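Robots still can't pack your gym bag, but they're getting closer

20th December

I've been pestering people who build household robots for most of this year, and my question is always the same dull one: can it put the clothes away yet? At Sukberg, a young firm with 119 staff, the answer is now "sometimes", which is a lot more than I got when I first asked in April.

Their machine, Polat, has had 368 goes at folding a top and putting it in a bag. Towels it does rather well. Tops with hoods are another matter, says Yaa Nutsugah, who runs the testing – they never land the same way twice!
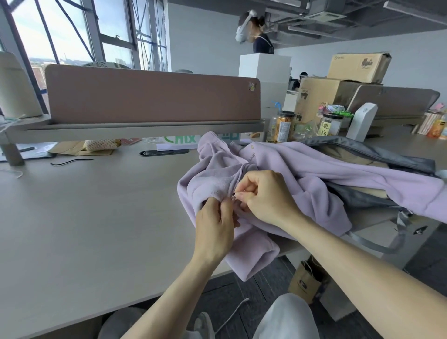 Zips are the bit that everyone in this business moans about. You need one hand to keep the cloth still and the other to find a tiny piece of metal, and the cloth shifts about the whole time. A person with a lavender fleece hoodie all bunched up on a desk just pinches the zip pull between thumb and finger and gets on with it. Polat's grip is strong enough for the job, Nutsugah told me, but it keeps losing track of where the pull has gone (I sympathise, I do this in the dark most mornings).

So the team is going back to people. Sukberg wants 3000 recordings of hands doing ordinary chores before it tries zips again, and it has more than 600 so far.

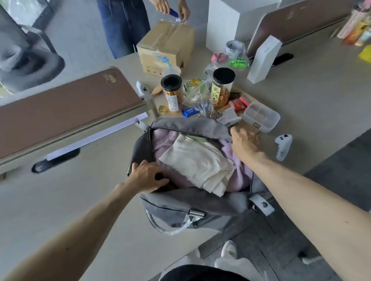 Wálter Guzmán, who looks after the shop-floor side, is a bit more hopeful about stockrooms. Boxes keep their shape, he says, and a shop will put up with a slow machine if it works through the night. He wouldn't give me a date for homes, and I did ask twice. A stockroom trial with the retailer Prenell comes first, and I've been promised a look at it.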